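Skalent Homes is looking for a listings writer, preferably one who has been inside a house.

We sell houses in and near Watgate, mostly the large kind, with more bathrooms than the owners can name. Our last writer left in December to work on a novel, and some of us feel she had already started it in the listing copy. The lake view on Tjoa Lane is a case in point. There is a lake. There is also a view. They face in different directions.

## The job

You'd write descriptions for every property we put on the market, plus the price-change notices, which need a lighter touch. When a seller has come down by a sum that would buy a perfectly good house elsewhere, the notice should sound like an opportunity and still be true. Gordon MacLeod, who runs sales, calls this "repositioning." You may call it whatever you like outside the building.

Expect to:

- visit each house before writing a word about it, including the basement
- turn a floor plan and an agent's voicemail into 189 words a buyer will finish reading
- check square footage against county records, then check it again when the seller objects
- answer email from sellers who feel the word "dated" was aimed at them personally
- keep our listings in Lisex, the database we use, which logs you out whenever you stop to think

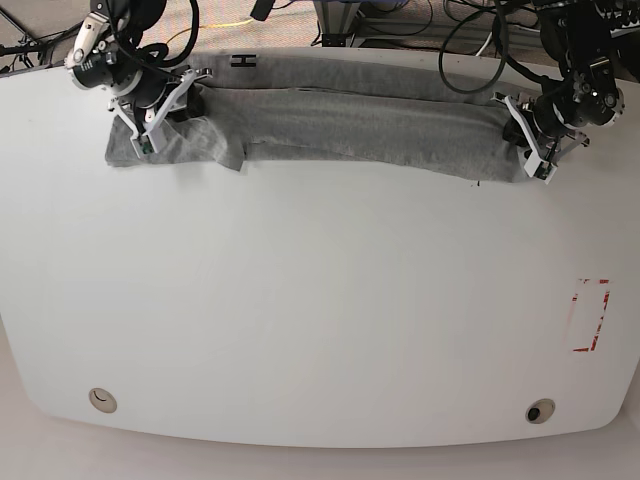
The hours are regular until a big house comes on, and then they aren't. A seller who has spent two years deciding whether to list will want the page up by dinner. We pay overtime for that, and someone usually orders Thai food.

You'll report to Latifa Ait Brahim, who edits everything that leaves the office. She has a list of banned words taped inside her desk drawer. "Nestled" is on it twice. She's a patient teacher and a fast reader, and she will ask you where you got a number, so please know where you got it.

## Who we want

1. Somebody who can write a clean sentence and leave it alone afterward. Newspaper, catalog or grant-writing work all count. So does a very good church newsletter.
2. Somebody with a driver's license and a car that can get up a long gravel driveway in bad weather.
3. Somebody comfortable around wealthy people who are worried about money. It comes up more than you'd think.
4. A real estate license is nice to have. We'll pay for the course if you want one, and we won't sulk if you don't.

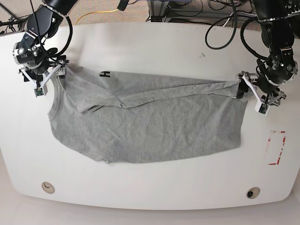

## Pay and the rest of it

Full time, with health insurance from the first day and a paid day off on your birthday. There's a $500 bonus once you've finished your first season, mainly for surviving it. You do not earn commission on sales, and you will be glad of this the first time a deal falls through over a chandelier.

The office is on the second floor. Parking is free if you get there before Gordon.

## How to apply

Send a resume and one sample listing, no longer than 189 words, for the place you live in now. Include its worst feature. We've read 853 descriptions of sun-drenched kitchens in our own archive and would be happy to hear about a drafty hallway.

Address it to Latifa Ait Brahim, Skalent Homes, Watgate, or drop it off at the front desk. Applications close 5/10/23. We'll write back to everyone, and if we want to meet you, the interview will be at one of our vacant listings, so bring a sweater.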